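The Case for Fixed Delivery Days

Most online stores now treat fast shipping as the default and slow shipping as a favor you do for them. I think they have it backward. A household should have one delivery day, and anything faster should cost extra.

I live in Gedley, a town of small lots and narrow streets. On a normal afternoon my block gets vans from several carriers, often within the same hour, and often to the same door. The driver leaves one small package, goes back to the depot, and the next day someone drives the same route with another. We pay for this in traffic and in blocked driveways. We also pay for it in prices, though the checkout page says the shipping is free.

I ran the numbers on my own house last year, mainly to settle an argument with my brother-in-law. We placed orders with 10 stores and could have received nearly all of it on a single day each week without any trouble. I went through the list looking for things we had needed the next morning. There was a part for the water heater and one prescription. The rest was printer paper, socks, dog food, a lamp. The lamp stayed in its box until November.

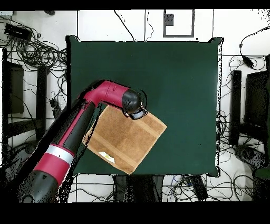 The usual reply is that people want speed, and that stores only give them what they want. I don't fully accept that. People pick the fastest choice when all the choices cost the same, as anyone would. The test is what they pick when the price is shown. Dritmont, the housewares store I use most, began charging for next-day shipping last spring and made its weekly run free. I grumbled for one order and then stopped noticing. My neighbor Thirumalai Palaniappan did the same, and he is the least patient man I know.

There is a fair objection about people who can't wait. Someone who is sick or housebound may need a thing tomorrow, and should not be fined for it. Medicine and medical supplies should stay outside any weekly plan. Small sellers have a point too. Béla Sárközi sells sewing machine parts from his garage and told me that a customer with a broken machine will not wait six days. He already charges for rush orders, though, and his customers pay. That is the system I am asking for.

Cities could help. Gedley has 461 addresses in the old center, where the vans cause the most trouble. The town could assign each street a day and charge carriers a curb fee on the others. It already does this with trash pickup — my street has had the same day for 15 years, and I have never heard anyone call it a hardship. We put the cans out and plan around it.

I would also like to see the schedule shared between carriers, so that one van brings everything. The companies will say they can't work together. They hand packages to each other now when it suits them, usually in rural areas where the route loses money. They could do it in town if the fees gave them a reason.

Until then, the choice sits on the checkout page, usually in gray type under the big button. Pick the slow one for a month and keep track of what you missed.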